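Home | Stories | Authors | Archive | Contact

Milk First

Last updated: Jul 24, 2018

My aunt Chiamaka Anozie always said that a guest shows his character in how he takes his milk. I was 11 when I came to live above her tea room in Zesberg, and I did not yet know that I was a guest.

She covered the table with brown paper, and on it she wrote the debts of her customers in pencil. When the paper was full she paid for a new sheet and forgave the old one.
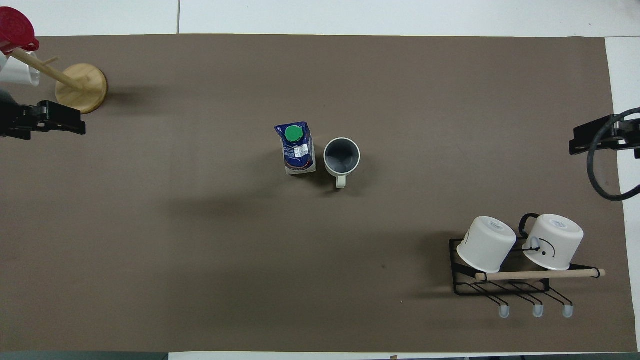 "Sit," she told Mr Ogbonna on the evening he came to buy the house. He sat. He had 300 in an envelope and he laid it beside his elbow - very gently, as one lays down a sleeping bird.

"It is worth more," my aunt said.

"It is worth 190. I am being kind."
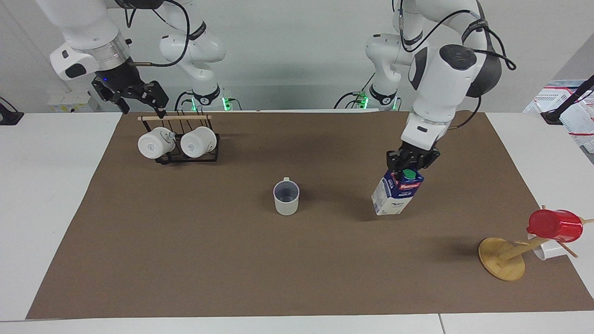
She did not answer him at once. She had a habit of letting a person hear his own words for a while. Two white mugs lay on their sides in the black wire rack, and a third stood upright on the paper, waiting. She looked at this one for a long time.

"Milk first, or after?" she asked.

"I do not take milk," said Mr Ogbonna.

My aunt pushed the envelope back to him with one finger. Then she called me to bring his coat.

More stories
The Nwankwo Sisters
A Letter from Clernano
Rain in November
The Hendo Ferry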